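December, bench notes, fixture parts for the Ranitz boards

Started 14:00. Goal for the session: get the rectangular bar ready for the upright of the Watberg stand, and find a sane place for the boards while the stand is apart.

Stock is the polished bar from the Talpur order. Cut length 200 mm, checked at both ends with the calipers, no difference worth writing down. Ends deburred by hand, fine file first, then 3000 grit on the corners only. Leave the faces alone - they mark easily and the finish is good enough as delivered.

Mounting hole goes 69 mm from the lower end, on the centerline of the wide face. Not drilled yet. The drill press vise needs soft jaws first, otherwise we get the same dents as on the last bar.

Boards: the foam sheet stays down on the work surface from now on. Red round board goes on the foam, never directly on the bench top. Keep filing and sanding at the other bench - filings and open vias do not mix. Vacuum before moving anything across.

Screw torque for the stand is still open. Orkix drawing gives 80 cNm for the clamp screws but says nothing on the board standoffs. Use finger-tight plus a quarter turn until we have a number.

To do: soft jaws, drill, tap, trial fit without the board. 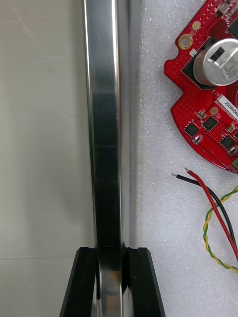

Bar upright, white foam and red board to the right.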